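Storing and sorting used plastic bags on a cloth-covered table
Posted in Household and Storage, 28 Feb 2021

Our residents' association keeps used shopping and food bags for a second use. They are placed on the table in the shared kitchen, which has a blue cloth with yellow trim, and members are asked to sort them there. Please advise on two matters: whether printed food packaging should be kept with plain carrier bags, and whether knotted bags should be opened before storage.
Ometti

Morag Paterson
Printed food packaging should be kept apart from plain bags. Many printed packets are made of several layers, and collection programs that accept plain bags often refuse them.

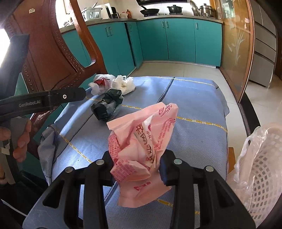 Each packet should be opened fully, shaken over a sink and pressed flat before it is stored. Packets that held oily or powdered food should be wiped inside - a residue will mark a cloth within a day or two. Where the label is in a language the sorter does not read, the packet should be treated as food packaging.

Knotted bags should always be opened. A closed bag may still hold a wrapper or food scraps, and it takes up far more space than a flat one. Our building stored 300 bags in December, and all of them fit in one drawer once folded. 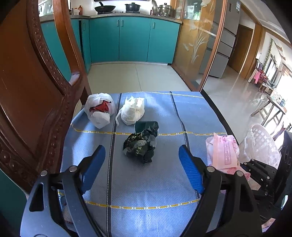 A basket with an open wall is suitable for bags awaiting sorting, provided that it is lined and that the lining is changed regularly. The table should be cleared at the end of each session and the cloth shaken outdoors.

Jindeo
We do not separate anything. Everything goes in one large bag under the sink.

Lo
I concur with the first reply regarding knots. Please also confirm with your local collection service whether dark bags are accepted - ours declines them.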